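3. 현장 조사 및 측정 방법

쪽모이 마루의 계절 틈은 목재의 함수율 변화, 접착층의 전단 강성, 바탕면의 구속 조건이 함께 작용한 결과이다. 실험실 항온항습 조건에서 얻은 수축률은 개별 쪽의 자유 변형을 나타내므로, 시공된 바닥의 틈 폭을 그대로 예측하는 데에는 한계가 있다. 본 연구에서는 이를 보완하기 위하여 사용 중인 건물의 바닥을 대상으로 틈 폭, 표면 함수율, 실내 온습도를 병행 측정하였다. 측정은 4월에 시작하여 2023년 12월 10일에 종료하였다.

대상 건물은 Bernside와 Fingate의 두 곳이다. Bernside는 바닥 복사 난방을 사용하며, Fingate는 천장형 공조 방식으로 바닥면에 직접적인 열원이 없다. 두 건물 모두 시멘트 모르타르 바탕 위에 전면 접착 방식으로 시공되었고, 접착제는 탄성 경화형인 Phromma가 사용되었다. 표면 마감은 경화 오일 계열의 Dimotar로 동일하다. 따라서 두 건물의 비교에서 주된 변수는 난방 방식과 그에 따른 바탕면 온도로 볼 수 있다. 다만 준공 시기와 창호의 기밀 성능에는 차이가 있으며, 그 영향은 5장에서 별도로 검토한다.

측정 구역은 외벽에서 900 mm 이상 떨어진 범위로 한정하였다. 외벽에 인접한 부분은 창면 결로와 일사의 영향이 크고, 둘레 신축 줄눈에 의해 구속 조건이 내부와 달라지기 때문이다. 구역 내에는 300 mm 간격의 격자를 설정하고, 각 격자점에서 가장 가까운 긴 변 이음부를 측정점으로 지정하였다. 쪽의 마구리 이음부는 섬유 방향 수축이 매우 작아 예비 조사에서 유의한 변화가 확인되지 않았으므로 본 측정에서 제외하였다.

가구가 놓인 곳은 별도로 분류하였다. 가구 하부는 공기 흐름이 제한되어 표면의 수분 교환이 늦어지고, 복사 난방 바닥에서는 열이 정체되어 주변보다 표면 온도가 높아질 수 있다. 다리형 가구와 밀착형 가구는 이러한 영향의 정도가 다르므로, 바닥면을 덮는 형태에 따라 구분하여 기록하였다. 입식 테이블과 같이 상판이 높은 가구는 다리형으로 분류하되(그림 3), 상판의 수직 투영 범위 안에 있는 측정점에는 음영 여부를 함께 표기하였다.
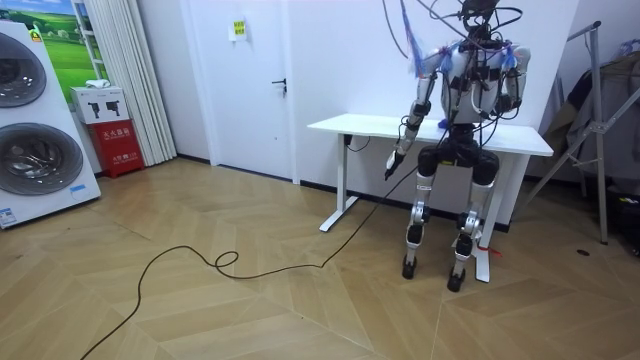
그림 3. 밝은색 목재 쪽모이 마루와 흰색 입식 테이블.

틈 폭은 눈금이 각인된 접안 확대경으로 읽었다. 한 측정점에서 이음부를 따라 위치를 옮겨 세 차례 읽은 뒤 중앙값을 취하였다. 이음부 모서리가 면취된 제품에서는 면취부의 상단 폭을 틈으로 오인하기 쉬우므로, 초점을 면취부 하단에 맞추고 마주 보는 수직면 사이의 거리를 측정하도록 절차를 통일하였다. 이물질이 끼어 있는 이음부는 건식 흡입으로 청소한 후 측정하였으며, 충전재로 보수된 이력이 있는 이음부는 대체 측정점으로 옮겼다. 물걸레 청소가 실시된 당일에는 측정하지 않았다.

표면 함수율은 고주파식 수분계를 사용하여 구하였다. 침형 전기저항식은 깊이별 함수율을 얻을 수 있으나 사용 중인 마루에 침흔을 남기므로 적용하지 않았다. 고주파식 수분계의 지시값은 수종의 밀도와 바탕면의 수분에 영향을 받는다. 이에 동일 로트의 잔여 자재를 여러 상대습도 조건에서 평형에 도달시킨 다음 전건법으로 함수율을 구하고, 지시값과의 회귀식을 작성하여 보정하였다. 보정용 시편은 현장과 같은 접착층을 두고 모르타르 판에 부착하였다.

실내 온습도는 바닥면 바로 위와 착석 시 호흡 높이의 두 위치에서 연속 기록하였다. 바닥면 측 감지부에는 통기성 차폐통을 씌워 복사열의 직접적인 영향을 줄였다. 평형함수율은 바닥면 측 온습도를 이용하여 산정하였으며, 호흡 높이의 값은 건물 운영 기록과의 대조에만 사용하였다. 복사 난방이 가동되는 기간에는 두 위치의 상대습도 차이가 커지므로, 통상의 실내 습도계 값으로 평형함수율을 산정할 경우 마루의 건조 정도를 과소평가하게 된다. 이는 Sukprasert의 시공 관리 지침에서도 지적된 바 있다.

틈 폭의 변화량은 각 측정점의 초기값에 대한 차이로 정의하였다. 초기값에는 시공 오차에 의한 틈이 포함되어 있으므로, 절대 폭을 비교하면 계절 변동과 시공 정밀도가 분리되지 않는다. 또한 탄성 접착 바닥에서는 수축이 모든 이음부에 균등하게 배분되지 않고 일부 이음부에 집중되는 경향이 있다. 인접한 쪽들이 마감재의 측면 접착에 의해 묶여 하나의 판처럼 거동하면, 묶음의 경계에서 큰 틈이 발생한다. 이를 구별하기 위하여 변화량의 평균과 함께 상위 분위의 값을 산출하고, 큰 틈 사이의 거리를 묶음 폭으로 기록하였다.

전체 측정에서 얻은 유효 기록은 약 1,000건이다. 읽기값 사이의 편차가 허용 범위를 넘은 기록과 보수 작업으로 측정점이 훼손된 기록은 분석에서 제외하였다. 결측은 보간하지 않았다. 측정자에 따른 차이는 Samran Sukprasert가 동일 측정점을 독립적으로 다시 읽은 값과 비교하여 평가하였으며, 두 측정자 간의 차이는 확대경의 최소 눈금 이내였다.

통계 처리에는 측정점을 임의 효과로, 난방 방식과 가구의 피복 형태 및 평형함수율을 고정 효과로 하는 선형 혼합 모형을 적용하였다. 목재의 함수율은 주변 습도 변화에 지연되어 반응하므로, 평형함수율은 측정 시점의 순간값 대신 선행 기간의 지수 가중 평균으로 입력하였다. 가중 평균의 시간 상수는 건물별로 추정하였고, 잔차의 자기상관이 가장 작아지는 값을 채택하였다. 음영 여부는 Bernside의 자료에 한하여 추가 변수로 두었으며, 그 결과는 다음 장에서 틈 폭 변화량과 묶음 폭으로 나누어 제시한다.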